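We use cookies to give you the best experience on our site. By continuing to browse you accept our use of cookies. Manage preferences

Poro water rates going up, first bills land in December

By staff writer | December, 6:40 a.m.

Water bills in Poro are going up this winter. The town council signed off on the new rates late last night after a meeting that ran well past its scheduled end — most of the public had gone home by then.

The increase comes to 30 cents on every thousand gallons, plus a change to the flat monthly charge that every household pays no matter how much it uses. The flat charge had not moved in years. Town hall says both changes show up on the bill that goes out at the end of this month.

Main reason given: pipes. The line under Allinska Road is the oldest in the system and has broken repeatedly, twice this fall alone. The second break closed the road overnight and left 313 homes without water until the following afternoon. Residents on the east side got a boil notice after that one, lifted two days later.

Clondix, the contractor that handles repairs for the town, told the council in a written report that patching the Allinska line no longer makes sense and the whole stretch should come out. The report was handed out at the meeting. It is not on the town website yet, the clerk's office says it will be by the end of the week.

Replacing the line would be done in two parts. The north end first, starting when the ground thaws, then the stretch past the elementary school over summer break so buses are not affected. One lane stays open throughout, according to the plan.

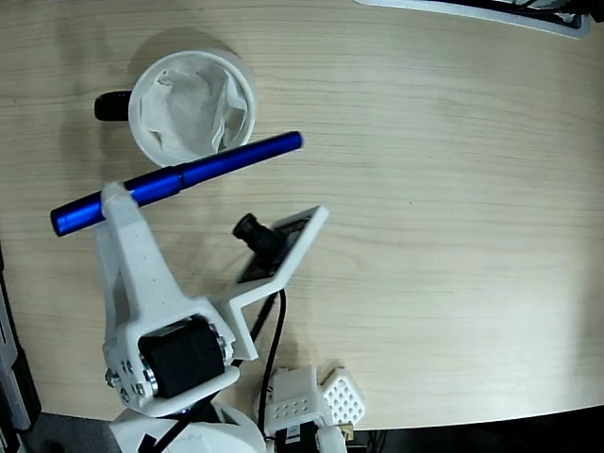
Public comment was long and mostly against. Several people said they could live with the per-gallon increase but not the flat charge, which hits somebody living alone the same as a family of six. One woman said she had cut back on watering, laundry, everything, and her bill would still go up. A man from the trailer park off the county road asked why the park pays a separate meter fee on top. He was told to call the billing office.

Others wanted to know why the town had not applied for state money sooner. The answer from the utilities desk was that an application went in last year and was turned down, and a new one is being put together now. If it comes through the second part of the work could be paid for without touching rates again. No promises on that.

There was also a back and forth over the bakery and the car wash on Jafarzadeh Street. Both are on the commercial rate, which goes up too but by a smaller share. A couple of speakers called that unfair. The council's position was that commercial customers already pay more per gallon and took a bigger increase last time around.

A motion to delay the vote a month failed. The rates then passed with two members voting no.

What changes for customers:

The per-gallon rate goes up for everyone. The flat charge goes up for all residential accounts. Sewer rates stay where they are for now, though the council is expected to look at them in spring. Trash pickup is billed separately and isnt affected.

Households already on the low-income discount keep it and do not have to reapply. The town has 200 places in that program and 95 of them are open, so anyone who thinks they might qualify should ask. Forms are at the front counter in town hall and at the library. Bring a recent bill and proof of income. Seniors can ask for the form by mail.

Customers who fall behind can set up a payment plan, same as before. Shutoffs are still on hold through the cold months — that rule did not come up at the meeting and has not changed.

Still unclear is what happens to the hydrant work on the west side, which was suposed to start this fall and was pushed back when the Allinska line broke the first time. It was on the agenda but got tabled when the meeting ran long. Should be back at the next session in January.

The billing office opens at 8 a.m. and is expecting a lot of calls. Staff suggest trying after lunch or coming in to the counter. Payments can still be dropped in the box by the side door.

Sign up for our morning newsletter and get local news in your inbox. Enter your email address. You can unsubscribe at any time.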